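Notebook, Treravby student manipulation project
August, page 16
Start 09:40

Continuing the table-service task for the Dolcombe entry. The task sheet is unchanged: pick up a plate carrying one item of food, move it to the cloth-covered table, set it down inside the target area, release, withdraw. Plate must stay level enough that the item doesn't slide. All demonstrations are by hand-held gripper for now; nothing goes onto the arm until the set is complete and cleaned.

Target for the full set is 2,000 demonstrations. Bila (the recording software) was updated last night. The new build writes the left and right streams to separate folders, so the old merge script fails with a missing path. Changed the path by hand in the config and it runs. Somebody should put this into the repository properly — I have only done it on the bench machine.

Calibration first. Left gripper passed. Right gripper failed on jaw width, closed position reading 2 mm open. Cleaned the pad, re-zeroed, passed. Same fault as last month, and the same gripper.

Checked the wrist view before starting the block, with the gripper turned over to see how much of the room the lens takes in.
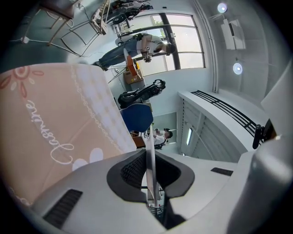
Wrist view, gripper inverted. Pink cloth at left, window and second operator's position beyond.

Points from this check:

The lens is wide enough to take in the window as well as the work. Exposure is set automatically at present and it hunts when the window comes in. Fixed exposure needs trying, one value for morning and one for afternoon.

People appear in a lot of the background. Acceptable for training, but faces must be blurred before anything is shared with the Louro group. Bila has a filter for this. It is slow, so run it overnight.

Tracking loss is worst when the gripper is turned over quickly. Turn it slowly, or start the take again. Do not try to recover a take in the middle; the pose jumps and the whole take is lost anyway.

Block 1 started 10:25. Plate in the left gripper throughout. Early takes were too fast on the approach, and the plate tipped on contact with the cloth. Slowed down and held the right gripper open near the rim without touching until the plate was over the table. Better. The soft item is harder than the bread rolls used before, as it moves on the plate at quite small angles.

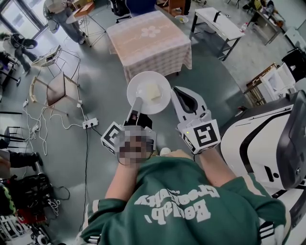

Cloth position matters more than expected. When it is pulled out of line the flower in the middle is no longer a useful mark for the target area, and two operators will place to different spots. Square it up at the start of every block and again after any take where the plate drags.

Block 1 finished 11:50. 97 takes recorded. Almost 16 of these will go at the cleaning stage, mostly tipped plates and a few with markers hidden by the operator's sleeve. Sleeves to be pushed up from now on.

Batteries: swapped the right gripper at the end of the block. Left still on its first pack.

To do
Fix merge script in the repository
Fixed exposure test, both grippers
Order spare pads for the right gripper
Tape down cables on the operator's side
Start overnight blur run on block 1
Ask Dolcombe whether a plate touching the line counts as inside — the rules can be read either way

Block 2 from 13:15, same item, grippers swapped over.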